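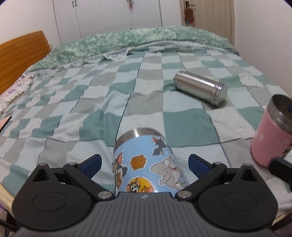 Should an insulated cup be stored with its lid on?
Store it with the lid off, so that air can reach the inside.

B_Tveit
The guidance above applies to all residence rooms at Uvinton. Stickers may remain on cups - hand washing is advised.

sowah7
I must respectfully disagree. An open cup on a shelf collects dust within two days. I keep my lids on.

E. Agbeko
Resting the lid upside down on the rim resolves both concerns. I have done so for roughly five years.

B_Tveit
That is acceptable, provided the seal is dry.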